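Handout 4: Sorting small stuff into baskets
Workplace Organization, Firkholm evening course
Notes by Silvana Frota, 27th March

Okay, so last time we got through labels and I promised we'd do baskets, and I went a bit long on labels (sorry!), so some of what follows is the end of that talk too. Bring your Wimier sheet back with you, the one with the blank columns. If you lost it there are more by the door.

The job tonight is the bench at the end of a work session. Little things are scattered all over it, and most of us do the same thing, we sweep everything into one drawer and call it clean. I did that for years! The Sodham reading (page 129, only the first half matters) calls this "deferred sorting," and I like the term — you still have to do the sorting, just later and in a worse mood.

So we use baskets, small ones, in a row at the far edge of the table where your elbows don't go. Different colors, please. You want to be able to say "the red one" to somebody across the room and have them reach for it without looking up a chart.

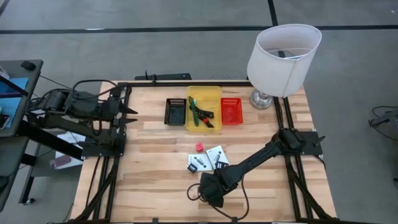

Gervásio Fontes wrote back on the draft of this handout that color alone never lasted in his shop, and that by July every basket had a bit of everything in it. He'd put a word on the front of each one as well, in big letters, and he'd keep one basket for things you can't place. Fair enough, I've added both to the exercise.

A middle basket that's bigger than its neighbors is handy for straps and hand tools, anything long or awkward. Lay straps in first and put the tool on top, or you'll be digging. Slotted sides are nice for dust but bad for tiny screws, so check the gap before you commit.

Exercise, in pairs: clear your table into three baskets, swap tables, and try to find what your partner asks for. Write down where you hesitated. Kotian's chapter has a longer version with 100 parts, which we are not doing — I'd like to get home.

For next time, read up to the part on drawer dividers and skip the appendix.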